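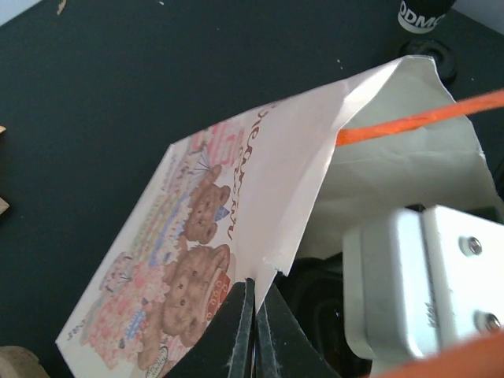 Two-arm cell, bag packing task. The right arm stops on a following-error fault (code 101) partway into the bag, always on the approach move and never on the retreat. We run paper gift bags as well as plain ones, and with a thin one like the teddy-bear birthday bag the fingers can pinch the paper at the edge and the cord handle ends up pulled in a straight line. My guess is that the wrist sees the cord as a load. After the fault the brakes set but the gripper keeps its grip, so the bag tears when someone jogs the arm out. Controller is a Hulent, firmware 2. It faulted 9 times in 14 cycles. Is this a threshold setting or something mechanical?
Asked by gruvville_cell, June 9, 2020

Answer 1
Raise the following-error limit. Default is too tight.

Answer 2 (accepted)
Do not raise the limit until you have logged wrist torque. Plot it against position for one good cycle and one faulted cycle.

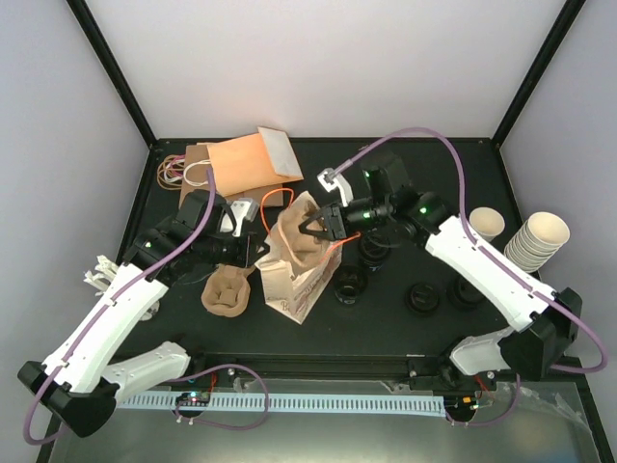

If the torque climbs steadily before the trip, you are dragging on a handle. Fold both cords outside the rim before the insert move and slow the last part of the approach. If it is a single spike, check the cable at the wrist for a snag at full bend. We had that on a Yakubu arm last October, and rerouting cleared it.
For the grip problem, map the fault output to gripper release, but only if nothing heavy is being held. Open the gripper first, then jog.
Teguh Ong

Comment from gruvville_cell: Steady climb. Folding the cords now. Still get the fault on the smallest bags.

Answer 3
Same code on ours at Waseck, was a loose connector. Reseat everything.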